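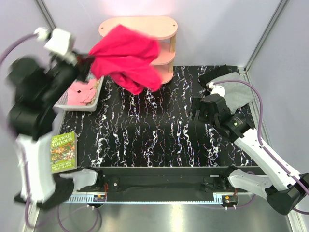 Unit 5: Good Practice for Two-Arm Work with Cloth
Course handout, Kawaguchi Training Center
Prepared by Toshiko Kikuchi and Benedicta Asante

Scope

These notes cover the rules students must follow when running a two-arm cell with garments and other soft goods. They add to the general cell rules in Unit 2 and do not replace them. Where the two differ, the stricter rule applies.

5.1 Shared work area

Both arms can reach the middle of the table. The program must state which arm has priority there at each step. An arm without priority may hold cloth in place but may not cross the center line. Speed in the shared area is limited to 500 mm per second during lessons and 600 mm per second during assessed runs. Students may not raise either limit, even for a short test.
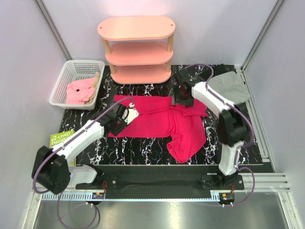
Figure 5.1. Both grippers at the upper part of a shirt on the table.

When two grippers hold one garment, the arms are treated as a single machine. A stop on one arm must stop the other. Opening one gripper while the other is moving is a reportable fault and is entered in the cell log by the student at the controls.

5.2 Cameras and hanging cloth

Cloth can block a wrist camera with no warning from the software. A program must not start a grasp from a wrist view alone when fabric fills most of that view. Compare it with the fixed camera first, or move the arm back and look again.

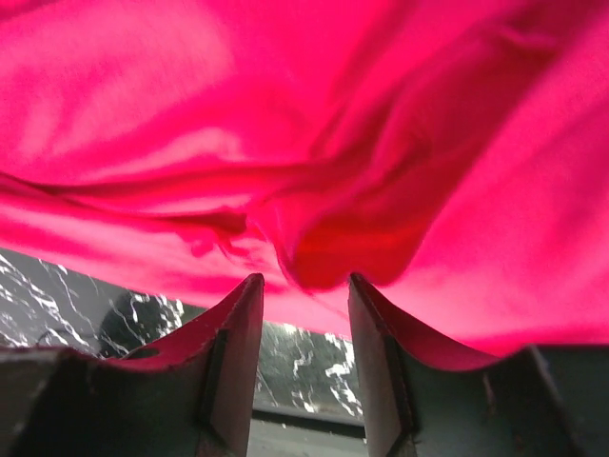 Figure 5.2. Wrist view with fabric over most of the image and the fingers open.

Finger tips are to be checked for chips and rough edges before each session. Record any wear by finger and by side. Tips that catch on a test swatch are withdrawn and handed to Haruna Honda.

5.3 Items near the edge of the table

Baskets, shelves and books used in an exercise count as fixed obstacles and must be entered in the cell map. Cables are checked by moving each arm through its full range at low speed, with the gripper empty. A cable that pulls tight at any point fails the check.
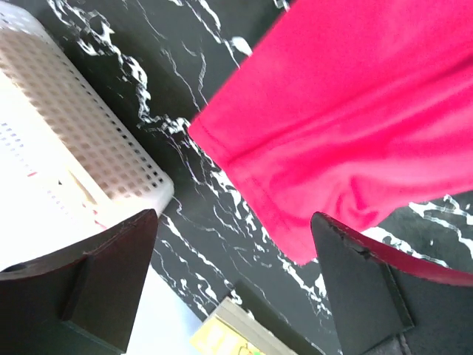 5.4 Before the next session

Read the Gruver notes on stop categories, sections 1 through 3. Bring a signed copy of the pre-run checklist. Students who missed the March briefing should see Toshio Ichikawa before booking cell time.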